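Teaching the coffee task by teleoperation: notes on the first batch

Posted June 30, 2021

I have been putting off writing this one up because the demonstrations took longer than the training code did, and demonstrations make for dull reading. But two people have asked me how we record them, so these are my notes.

The task is a capsule coffee task. The arms have to take a capsule from a holder, load it into the machine, close the lever and put a glass on the drip tray. It was Sarla Thakur's choice. I wanted block stacking again. Her argument was that a capsule holder punishes sloppy approach angles in a way that blocks never do, and after a week with it I agree.

Control is leader-follower. The operator holds a pair of small passive arms with the same joint layout as the big ones, and the big ones copy the joint angles. There is no force feedback in our version. Joint positions, gripper opening and the camera streams are written to one log per episode by a recorder we call Gakach. It was meant to be a temporary name.

The layout for this task is simple. Both arms are mounted on the near side of the table, the coffee machine goes at the far side, and the capsule holder goes to the right. The tray and the glass are to the left of the machine. We move the holder a little between episodes and leave the machine where it is.

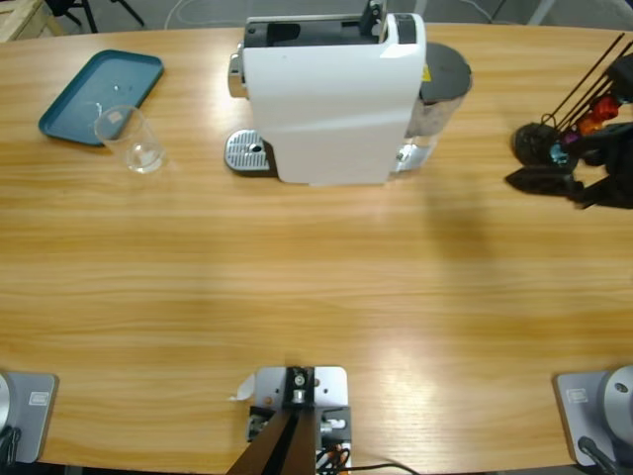

Why not guide the arms directly by hand and record that?

Because the operator's hands and forearms end up in the camera views, and a policy trained on those views will never see hands at run time. Direct guiding is fine if you only replay joint trajectories. We train from images, so it was ruled out early.

There is a second reason, which is friction. Backdriving one of these arms by the wrist is tolerable. Backdriving two of them while also operating a gripper is not, and the recorded motion shows it: slow starts, overshoot, and a small hook at the end of each reach where the operator stops pushing.

Teleoperation has its own problems. The main one is depth. The operator stands behind the leader arms, off to one side of the table, and judges distance to the holder by eye. The rods of the holder are thin and black, and against a black gripper they are hard to read. Illia Fedoruk solved this for himself by watching the wrist view on a monitor during the last part of the reach. I tried it and got worse, then better. Anyone new gets both options for the first session and picks one. What we do not allow is switching within a batch, since the approach speed changes noticeably between the two styles and the policy averages them.

Some settings, for anyone with a similar rig. We log at a fixed rate and drop any episode with a gap in the wrist stream. Leader arm readings are low-pass filtered lightly, enough to remove hand tremor. Heavier filtering adds lag, and with lag the operator begins to lead the motion, which is worse than tremor. Gripper commands are not filtered at all.

The grasp itself took the most discussion. Brijesh Semwal wanted the fingers to come in level and close on the foil. I preferred a steeper approach with the fingers straddling the stack before they close. Level is quicker when it works, but a small height error puts a fingertip against a rod and shifts the whole holder. We recorded both for a day and then kept the straddle. The operator lines up with the fingers open, one on each side, pauses briefly, and only then moves in. The pause is deliberate. It gives the policy a recognizable state to reach before committing. 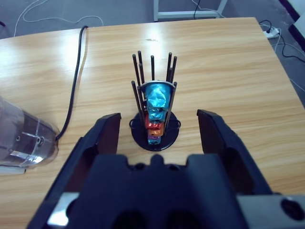

What we threw out

The first batch ran to 6 sessions, and one full session was discarded. The wrist camera mount had worked slightly loose, so the view drifted over the course of the session. The joint data was good. The images did not agree with it, and there was no clean way to correct for that afterward. We now check the mount with a hex key before the first episode.

We also cut episodes where the operator dropped a capsule and picked it up off the table. I was inclined to keep them as recovery examples. Pirjo Pesonen pointed out that every recovery had been done differently, and that there were too few of each to learn from. They are in a separate folder until we record recoveries on purpose.

Next is the lever. It needs a push along an arc, and with no force feedback the operators tend to press well past the stop. I have a current limit in mind for that joint and will write it up once Sheldon Gosselin has had a look at the controller side.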